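3.2 Why small states keep talking

I should say up front that I came to this question sideways. I'd been reading the minutes of the Zandomance border talks for something else entirely (fishing rights, if you must know) and I kept noticing how often the two delegations met with nothing on the agenda. So I went through all 58 sessions, which took me most of July, and sorted them by whether anyone had asked for anything. In six of them there was a real demand on the table. In the rest they mostly swapped maps, complained about the ferry and fixed the next date!

My hunch is that the empty meetings did a lot of the work. When the Wivilico garrison grew to 3,000 troops, the other side already had a phone line, a habit of picking it up and a fair idea of who would answer. Bargaining models tend to treat each round as a guess at what the other player is hiding, and you strike out the possibilities one by one (Figure 3).

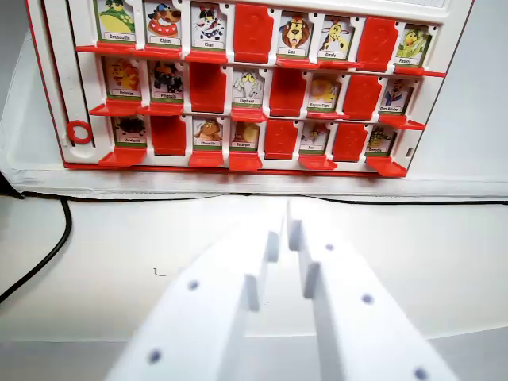

Figure 3. Guessing game with animal cards, some of them flipped down.

Lý objected, when I gave an early version of this section, that a government can meet every month and still learn nothing, because the people sent to the table haven't been told anything worth hiding. I think that's fair, and it fits the Brosilero round rather well, where three envoys in a row were left in the dark by their own ministry. I come back to those envoys in 3.3.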